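3rd October

A damp start, and the starter for the rye loaves had gone sluggish again, so I moved the jar up to the shelf over the radiator and gave it an extra spoonful of the Pichler flour, the coarse one. It had perked up nicely by lunch – a good dome on it and that lovely appley smell I'd been missing since May.

Batch 118 is the one I've been looking forward to. I held the salt where it was and let the dough rest for about 8 hours, quite a bit longer than the Romden method asks for, and I do think the crumb is better for it, softer in the middle and less inclined to stick to the knife. The crust is still too pale for my liking, so next time it gets another 7 minutes with the lid off.
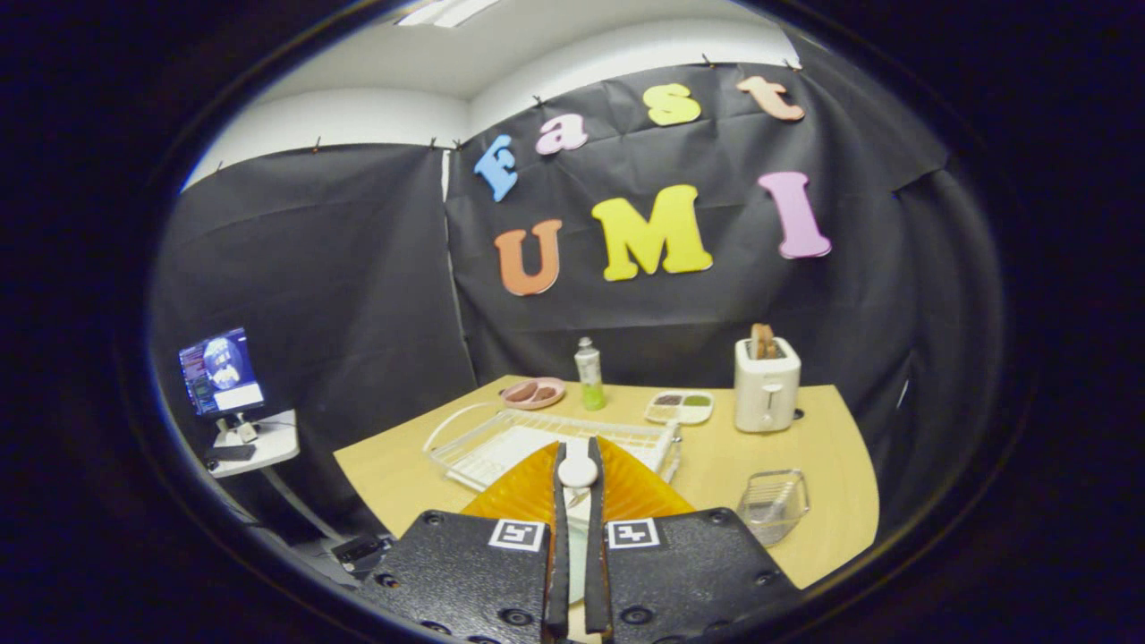
*Rack on the light table.*

The Plotov tins want greasing right into the corners, please, whoever bakes next! I lost the end off one loaf and was cross with myself all afternoon. The other three came out clean as you like, and two of them are wrapped in the bread bin for anyone who fancies a slice with butter.

Still to do: order more Prisex liners, and try the caraway again, but ground this time.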